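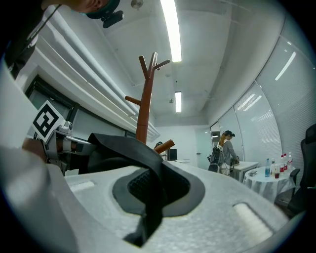

2nd October, coat stand task, hand-held gripper

Collected 43 demos today, hanging and removing from the upper hooks. Marker on the bracket tracked fine in 39 of them by my first pass, so 4 go back for relabeling.

Compared two ways of setting the start pose:
- fixed start: policy from last week's data, 21 successes in 80 rollouts
- varied start, same number of rollouts: more than double that

Same network both times, only the demos differ. The lower hook is still the weak spot. It approaches from the wrong side and stalls.

To do: rerun the lower hook alone, check marker dropouts near the ceiling lights, send the split to Trandbridge before November.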